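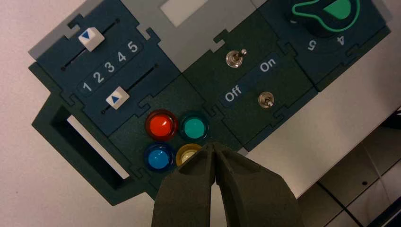 Call for participants: reach, order and label reading on a modular control panel

Wusance is looking for 40 adults to take part in a paid study of hand controls at its site in Farnham. The work concerns the Dastness panel, a small board of buttons, sliders, switches and a knob, set out in modules that lock together like jigsaw pieces. The modules can be taken apart and put back in another order, and the study measures how much the order matters to a person using them.

Each participant attends once. The visit lasts 110 minutes including breaks. No experience of control equipment is required.

Background

Most guidance on the placing of hand controls was written for fixed panels: a button sits where the maker put it, and the user learns the position. A modular panel removes that certainty. The same red button may be beside a slider in one layout and beside a knob in the next, and the user has to find it by colour, shape or label. We want to know which of these people rely on, and how quickly they change from one to another when the layout changes.

A second question is the direction of the labels. On the Dastness panel the scale for the sliders runs along a strip between the two tracks. When the board is turned on the table the numerals turn with it, and the user reads them at a slant or upside down. Earlier work at Wusance found more errors on the sliders than on any other module, but it was not set up to separate the effect of the label from the effect of the knob.

The controls

Participants will use the following modules.

Buttons. Four round push buttons in a square, coloured red, teal-green, blue and yellow. The domes are glossy and each has a darker ring round it. The buttons carry no function name in this study and are called by colour only.

Sliders. Two parallel tracks with white knobs. One knob is marked with a blue triangle pointing up and the other with a blue triangle pointing down. The strip between the tracks is numbered 1 to 5.

Switches. Two metal toggle switches with a strip between them marked Off and On.

Knob. One large black rotary knob with a green outline and a green pointer, set against printed numerals.

The base colour of the modules is a dark teal. The board lies flat on a pale tabletop and is used without a stand.

What you will be asked to do

After a short practice you will work through nearly 200 short trials. In each trial a spoken instruction names one control and one setting, for instance "blue button" or "upper slider to four". You carry out the instruction with one hand and return the hand to a rest mark at the table edge. Response time and the setting reached are recorded.

The trials are divided into blocks. Between blocks the researcher rearranges the modules or turns the board, and you look away from the table until told to begin. You may ask for an instruction to be repeated. Repeated instructions are logged and do not count against you.

In the final block you will be given sequences of three controls and asked to work them in the order spoken. This block is untimed. Some people find it the hardest part of the visit, and it may be stopped early at your request.

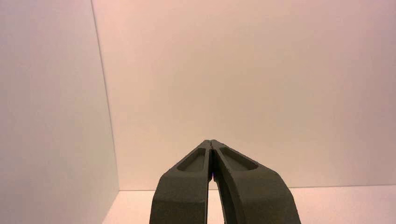

Study room, Farnham, May

The room is on the ground floor of the Ó Néill Building and has level access from the car park. Lighting is kept at one setting for all visits, with the blinds down. The chair is adjustable in height and the table is not. Participants who use a wheelchair should tell us when they apply, so that the rest mark can be set out again before the visit.

Who can apply

You can apply if you:

— are aged 18 or over
— can hear spoken instructions in English at normal volume, with a hearing aid if you use one
— can read printed numerals at arm's length, with glasses or lenses if you wear them
— can press, push and turn small controls with at least one hand without pain

Left-handed applicants are particularly welcome. The first round of bookings was heavily right-handed and we are holding places open to correct this.

Colour vision will be tested at the start of the visit. Applicants with a known colour vision deficiency can still take part and will be placed in a separate group, in which the buttons are called by position. Please do not practise on a similar board beforehand.

You cannot apply if you have worked for Wusance or have taken part in an earlier Dastness study.

Payment and travel

Participants receive £40 on completing the visit. If you withdraw after the practice block, for any reason, you will still be paid in full. Travel within the county is refunded on production of a ticket or a note of mileage. Parking is free, but the car park closes at 6 pm and the last visit of the day ends before then.

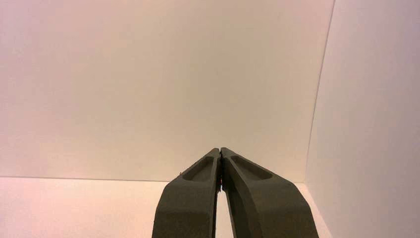

Payment is made by bank transfer and normally takes two weeks. We cannot pay in cash or vouchers. Participants on benefits should check whether a single payment of this size has to be declared.

Data

Your times and settings are stored under a number. The list that links numbers to names is kept apart from the results and is destroyed when payments are complete. Until that point you may ask for your results to be removed. After it we have no means of telling which results are yours.

Sound is recorded during the final block only, to check the spoken sequences against the settings reached. The recordings are not published.

How to apply

Complete the short form on the participant page of the Wusance website, choosing "Dastness panel" from the list of open studies. The form asks for age band, preferred hand, vision correction and the times of day you could attend. Morning and afternoon visits are available throughout May.

Applications are dealt with in the order received. If the group you fall into is full, you will be offered a place on the reserve list. Confirmed participants receive an information sheet, a map of the site and a consent form, which should be read in advance and signed on arrival at the Ó Néill Building reception.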